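Wimodeck - stuck on the Bamau crossing, out of food

hollowpike
Posted October 14, 2020
ok so day 8 on my Wimodeck save and I keep starving at the Bamau crossing. Every time. I leave camp with full hunger and 3 dried fish, get halfway over the salt flats, dead. Is there food out there or am I supposed to bring everthing? Playing on Hard if that matters.

tansy_mo
Bring everything. Nothing spawns on the flats except lizards and they cost more stamina than they give back. I take 12 fish minimum. Also travel at night, thirst drains slower.

Gravelboat
Disagree w/ tansy. 12 fish is overkill and you end up overweight, which drains hunger faster. Go light, 8 tops, run the north edge where the reeds are. Roots in the reeds. Free food.

tansy_mo
Reeds got nerfed in the June patch. Half of them are empty now. Have you even done it since then

Gravelboat
Yes lol. Did it last week on Hard. Roots are still there, you just have to dig with the bone spade, not hands.

loukia_v
Fish rot is the real problem imo. Loose in the pack they go bad before you hit the far side. Put them in a sealed pouch - 3 hides and some resin at the workbench - and they keep for the whole crossing. Mine never spoil now.

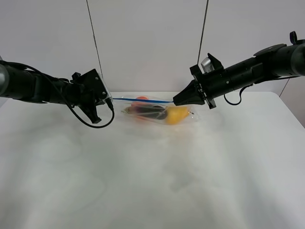
zip-top bag, blue seal

hollowpike
wait theres a pouch?? I have 100 resin sitting in a chest doing nothing

loukia_v
Yep. Recipe comes from Yeoh, the trader down at the docks. He wont show it untill you sell him something first. Anything works, I sold him a rock.

Gravelboat
Pouch is fine but it takes a slot. I'd still take the spade over it.

fenwick88
Are you guys on the Fastuvcombe mod? Spoil timers are way different with that on. Unmodded I never needed a pouch for anything short of the mountains.

loukia_v
No mods here. Hard mode doubles rot tho, maybe thats it? You on Normal?

fenwick88
Normal yeah. ok that explains it

tansy_mo
Still say 12 fish. Pouch or no pouch. Dying on the flats means your pack is gone, the crows take it

hollowpike
Update - made the pouch, took 8 fish and the spade. Got across with 3 left! Roots were there, but only in the second patch, first one was all empty. So you're both right I guess. Thanks Loukia

Gravelboat
told you. roots

tansy_mo
Half of them empty. like I said

hollowpike
new question, what is the thing howling on the far side and does it climb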